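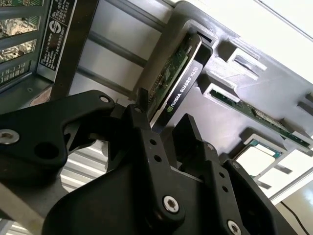
A Quadro K620 graphics card and its slot, at the Civness workshop in Stestthorpe.

Civness is looking for people who would like to spend a few hours a week helping their neighbours get to grips with computers, and if that sounds even slightly like you, please do read on. We know adverts of this sort can make a thing sound grander than it is. This one is mostly tea, patience and finding out where somebody's photographs have gone.

We started out in the old chapel rooms on Gerar Street, with two tables and a kettle, and we now run drop-in sessions there on weekday mornings as well as a home visiting round for people who find it hard to get out. Last year 152 people came to us for help, some of them once and some of them every week (you know who you are, and we are always pleased to see you!). They bring laptops that have gone slow, tablets given to them by grandchildren, letters from the bank they would like to be able to answer online, and now and then a desktop tower wrapped in a bath towel.

We would like to take on 10 new helpers before the autumn. You will be paired with somebody who has been doing it for a while, and you can stay in that pair for as long as you like. A few of our helpers have never wanted to go solo and that suits everybody perfectly well.

What you would be doing

Most of the work is sitting beside a person and going at their speed. You might show someone how to attach a document to an email, set up a video call with a sister in Canada, or make the writing on the screen bigger. If you are handy with a screwdriver there is also the repair bench, where we clean out, mend and upgrade donated desktops and pass them on to households in Stestthorpe and the villages round it. The bench is entirely optional, and we will teach you if you are curious.

Who we would love to hear from

Anyone over 18 who is kind and can be relied upon to turn up. You don't need any qualifications, and you certainly don't need to know everything, as we spend a good deal of our time looking things up. We would be especially glad of people who speak a second language, and of anybody free before lunch.

We ask for three hours a week, usually from 9 in the morning, for at least one school term. Bus fares and parking are paid back to you and there is always cake. All helpers have a background check, which we arrange and pay for, and there are two evenings of training in September, held upstairs at the Magesa café.

There is one paid post as well. We need a session organiser for six hours a week in term time, to keep the rota, answer the telephone and order the spare parts. The post carries a yearly payment of 2,000 pounds. Please say in your message if you would like to be considered for it.

How to get in touch

Call in at any morning session and ask for a form, or drop a note through the door at Gerar Street with your name and the best way to reach you. We'll invite you along for a look round and a chat, with no obligation at all. Forms should reach us by the end of August, and you are welcome to bring a friend.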